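Do Kitchen Smells Move House Prices? A Look at the Nogueira Study
Student project report, Ronaldo Lopes

1. Why I picked this

A leaflet from the Nogueira agency, handed out in Sonham last January, claims that homes with a "fresh" kitchen sell for more. It rests on a survey of 100 buyers. I wanted to see if the claim holds up, and I doubted it from the start.

2. What the leaflet says

According to Nogueira, 80 of the 100 buyers said smell mattered to them. The leaflet then jumps to a price gain of 2491 dollars per home. I could not find how they got that number. Saying that something matters is one thing – paying for it is another. The leaflet was also paid for by Cindance, a firm that sells room sprays.

3. What I did

I wrote a short form and got 45 people in Sonham to fill it in. They rated price, street noise, light, storage and smell on a scale from one to five. My group was small and mostly made up of neighbors, so I would not lean on it too hard either.

4. What came back

Price came first and noise second. Smell came last. Several people wrote that a bad smell would put them off a viewing, but none wrote that they would pay extra for a good one. For kitchens, most comments were about wall cabinets and counter space, plus a few complaints about dark countertops showing crumbs.
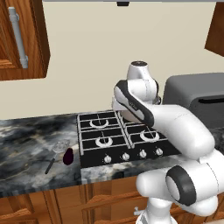

5. Problems with my own work

The form put smell at the bottom of the list, which may have pushed its score down. I would mix up the order next time. I also asked Nogueira for the original questions and had no reply by the time I handed this in.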